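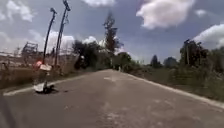
March 2019

Thursday. Screening copy of Flekham arrived at nine by courier, on a drive formatted for a system the projection room does not have. Copied it across through the office machine, which took until half past eleven. File plays. Sound is 5.1 but the centre channel sits low, so the dialogue in the first reel is hard to follow under the rain. Raised the centre by 2 dB on the processor and wrote the setting on tape on the rack. It must go back to zero before the Saturday matinee or the cartoon will shout.

Watched Flekham through once without stopping. It is a film about a land surveyor who measures the same parish twice and gets two different areas. The second half is better than the first. The director holds shots well past the point where the information has run out, and by the fourth or fifth I had begun to look at the grain. There is one good cut, from the surveyor folding his map to the daughter folding a sheet, and then the same idea is used again twenty minutes later with a newspaper. I would have kept the sheet.

Subtitles need work. They are burned in for the Finnish lines only, and the Basque lines have a separate file that runs late by a little under a second at the start and by nearly three at the end. That is a frame rate mismatch, 24 against 25 or near it. A straight offset will not cure it. Rescaled the timings and checked at four points: opening titles, the church, the quarrel in the boat shed, the last line. All four now land. Saved it under a new name and left the original alone.

Lunch at the desk. Wrote up the catalogue notes for the spring season.

Trasora has been on the streaming services since last month, and Esko Leinonen wants to know if there is any point in our showing it. My view is yes, for one evening. The streamed version is the shorter one, with the harbour section taken out and the narration moved forward to cover the gap. The cinema version leaves the narration where it was and is easier to understand, even though it is longer. The distributor asks for a flat fee of 1,000 for one showing, or a smaller fee and a share of the door. On the flat fee we need a full house and then some. On the share we come out level with the room half full. I have recommended the share and asked for the terms in writing — the last lot changed between the telephone and the invoice.

Zabala is a different case. No streaming release, no disc, one print in circulation and a digital copy made from a worn one. I have seen the digital copy. The reds have gone to brown and there is a vertical scratch through most of reel three. The print is said to be in better order, but the insurance for carriage is high, and our second projector still drops its lower loop after ten minutes or so. Until that is seen to I am not putting anyone's only print through it. Asked for a quotation for the sprocket and the gate springs. Put Zabala down for autumn.

Esko rang at three. He has been through the season list and objects to the order, on the grounds that Oris and Flekham are both slow and both have horses in them. I said they are three weeks apart. He said people remember horses. We left Flekham where it is and moved Oris to the end, which suits me, as the Oris people have still not settled the running time. Their press sheet says 104 minutes, the file reports 111, and the listing site gives 98. I shall time it with a watch when it comes and print that.

Programme copy went to the printer at ten to five. Order is for 1,000 of the folded kind, the same as last season. Proof due Monday. Must check that the accents in the Basque titles survive this time, and that the certificate for Trasora is shown as 12A.

Also finished entering the old programme cards into the database. The total stands at 1,458 titles, with duplicates removed. Several films were shown under two names, and one under three, depending on who typed the card. I have kept the title on the print as the main entry and put the others in the notes field. The year column is unreliable before we moved buildings. Some cards give the year of production and some the year we showed it, and there is no way to tell which without looking each one up.

Centre channel back to zero before leaving. Lamp hours entered in the log. Drive for Flekham in the left-hand drawer, courier to collect Tuesday.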